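Dastby Benchtops and Breadboards: Frequently Asked Questions

Ordering and lead times

What is the normal lead time?
Stock sizes leave the Tomoana warehouse within three working days of payment. Custom plates take 16 working days from drawing approval. The clock starts when we receive the signed drawing, so a purchase order on its own does not reserve machine time.

Do you close over the year?
The machine shop shuts for the first two weeks of August for spindle servicing. Stock orders still ship during that period. Custom orders approved in late July are scheduled after the shutdown.

Can I collect an order?
Yes, between 8 am and 3.30 pm. Plates over 40 kg are loaded by forklift, and we will not load them into a passenger vehicle.

Plates and hole patterns

Which thread do you use?
Metric plates are tapped M6 on a 25 mm grid. Imperial plates are tapped 1/4-20 on a one inch grid. The two are close enough that a short adaptor will seem to line up over the first few holes and then bind. If your lab has both, mark the plates.

Can I mix stock and custom holes on one plate?
Yes. Counterbores, clearance holes and cable pass-throughs can be added to any stock plate before finishing. Adding them after anodising leaves bare metal in the bore, and we do not recommend it for humid rooms.

How flat is a stock plate?
Stock plates are specified at 0.15 mm over any 300 mm square, measured unloaded on three supports. Bolting a plate to an uneven bench will pull it out of specification. Shim the feet first, then tighten.

What does item 3350 include?
Item 3350 is the bench kit: one 600 x 900 mm plate, four Brovard damping feet and a bag of 17 cap screws. Sixteen screws are needed for assembly and one is a spare. Hex keys are not included.
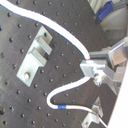

Care and cleaning

How should I clean the surface?
Vacuum the holes before wiping. Wiping first pushes swarf and dust into the threads, where it mixes with oil and sets hard. Use a lint-free cloth with isopropyl alcohol. Do not use caustic cleaners or anything sold for ovens, as these strip anodising within minutes.

Are scuffs covered by warranty?
No. Surface marks from post holders and clamps are normal wear and have no effect on flatness. A raised burr is a different matter. Take it down with a fine flat stone, kept level, and vacuum afterwards.

A thread has stripped. What now?
Fit a wire thread insert. Kit 151 contains the drill, tap and ten inserts for M6. Drill depth must be set with a stop collar on any plate under 13 mm thick. For honeycomb tables, contact us before drilling, as the cups under the skin can be punctured and the seal cannot be restored on site.

Vibration

Do I need damping feet?
For general assembly and alignment at low magnification, rubber feet are enough. For interferometry, a solid plate on rubber feet will not be adequate and you should be looking at a floated table. Brovard feet sit between the two and are rated from 12 Hz upward.

My readings drift in the afternoon. Is it the plate?
Usually it is air temperature. An aluminium plate 900 mm long grows by 0.02 mm for each degree. Log the room for two days before changing the hardware.

Returns

Can I return a plate?
Stock plates can be returned unused within 30 days in the original crate. Custom plates are not returnable unless they are outside the approved drawing.

Who handles technical questions?
Fletcher Whitelaw answers drawing and tolerance queries. Freight queries go to our carrier, Drukton, with the consignment number from your dispatch notice.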